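Tuesday at Gridano: an open day for bank customers who ask questions

I got to the Gridano building at 8:40 in the morning, which was too early, and the woman on the front desk let me wait inside with a coffee. By nine there were 24 of us in the lobby. Most were account holders, a few worked for other lenders, and one man had come straight from a night shift because he wanted to know why his mortgage complaint had taken so long.

Gridano handles complaints for small banks and credit unions that can't run a full team of their own. Twice a year it opens the doors, and I'd been trying to get a spot for ages. I loved it!

Hina Qureshi, who runs the intake floor, took our group first. She put last quarter's numbers up on the wall and left them there all day: 1,732 complaints received, 1,382 closed. Somebody asked about the gap before she'd even sat down. She said most of the open ones were fee disputes waiting on paperwork from the banks, and that the banks are slower than the customers. I wrote that down and underlined it.

Then we got to sit with the case handlers. I was with Junaid Soomro, who walked me through a practice file about overdraft fees charged twice in the same week. He reads the customer's letter first, all the way through, before he opens the bank's notes. I asked if that was a rule and he said no, he just picked it up from Farzana Rizvi when he started and never stopped doing it.
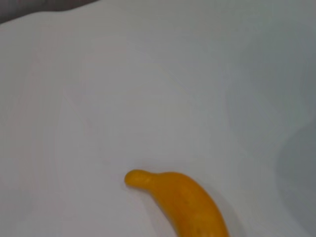

After the break came the part I'd been looking forward to, the session on how decisions get reviewed. A second handler checks every case where the payout is refused. If the two disagree it goes upstairs to Farzana, and she had 11 of those on her desk that morning. She talked us through one with the details taken out – a card dispute where both sides had kept good records and both were partly right – and then asked the room to vote. We split almost down the middle. She wouldn't tell us which way she was leaning, and people were still arguing about it on the stairs.

Lunch was sandwiches on the second floor. I ended up next to Marlina Santoso from Anska, a credit union that signed on with Gridano last May. She was very frank about the first few months. Their old letters to customers were so full of legal wording that people called in just to ask what they meant, so the whole set had to be rewritten. She had the old and new versions with her, and the new ones fit on one page.

The afternoon Q&A ran long. The night shift man finally got his turn, and Shamim Awan from the review team stayed behind with him to go over the time limits. I'd have liked more on what happens when a bank simply ignores a decision, as that only got a couple of minutes at the end. Hina said it will have its own session at the next open day, and I've already put my name down.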